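Remote operators wanted - Zindmont home tasks project

We're looking for 18 people to teach a robot everyday chores by steering it from a headset and a pair of hand controllers. You do the movement, the robot copies it, and over time it learns to manage by itself.

No experience needed! Gamers, nurses, knitters and retired tradies are all welcome. Patience helps a lot, as cloth is tricky stuff and you'll repeat the same job many times over.

Sessions run three hours with two breaks, starting in February. You'll be paid for training time too. You need to be 18 or over and comfortable wearing a headset.

To apply, send Marama Baxter a few lines about yourself and the hours that suit you.

Bedroom tidying, one of the tasks you'd learn first:
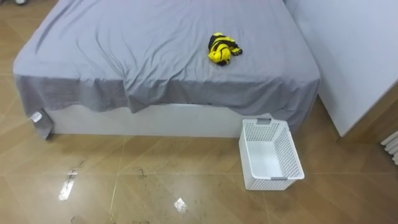
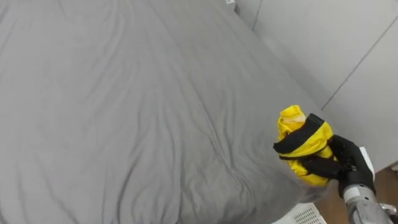

Nikau Cartwright: I did the last round and loved it. My first hour was pretty clumsy, then my hands sort of forgot the controllers were there. Can past operators apply again?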